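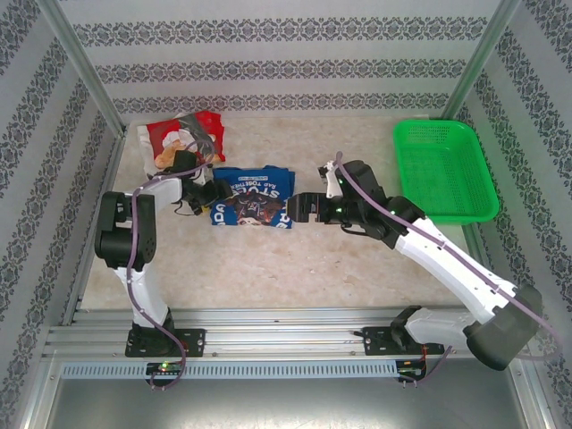 How many examples does it take before a robot can pick up a bag of chips by itself? More than I guessed, and the count matters less than how different the examples are from each other.

I started this in August thinking 341 would do it. I don't remember where I got 341 from, I think I divided the evenings I had by how long one run took and that was the number that came out! So I recorded 341 runs, trained overnight, came down at 7 in the morning with my coffee and watched the arms close very confidently on nothing, a couple of inches to the left of the bag.

The trouble was me. I'd been putting the bags down in pretty much the same spot every time, same way up, nice and flat (I'm a tidy person, sorry). The model had learned my habits and not much else. So the next batch I made a rule for myself - before every run I pick the bags up, turn my back, and toss them onto the table over my shoulder. Some land on the floor. That's fine, throw again.

Snack bags are a pain, by the way. A block is a block, but a bag folds and slides and has a shiny side that looks different every time you move it. The blue one is my favorite because it'll stay put if you come in at the edge with one gripper and keep the other close by for the handoff. The red one I kind of dread. The green basket is where everything is supposed to end up, and I move that around now too.

I'm up to 436 of the messy runs and the difference is huge. It's still bad when the two bags overlap, so that's what I'm recording this week, all overlaps, until I can't stand it anymore.

A few people asked about software. I record with Tistton, which is fine once you turn off the autosave (it froze in the middle of a run on me 8 times before I found the setting). I tried Vanard for the labeling and went back to doing it by hand in a spreadsheet. Slower, but I catch the junk runs that way - the ones where I sneezed, or changed my mind halfway. I used to keep those, thinking more was better. Now I toss any run I wouldn't want copied.

My friends over at Brisar say they don't even start training until they have 2000, which made me want to lie down for a bit. But they're doing a lot more than bags, so I'm not going to panic yet.

Next up is the overlap batch, and then I want to try it with the lamp off. If you've done cloth or bags at home and have a trick for the slippery ones, please leave it in the comments, I read them all.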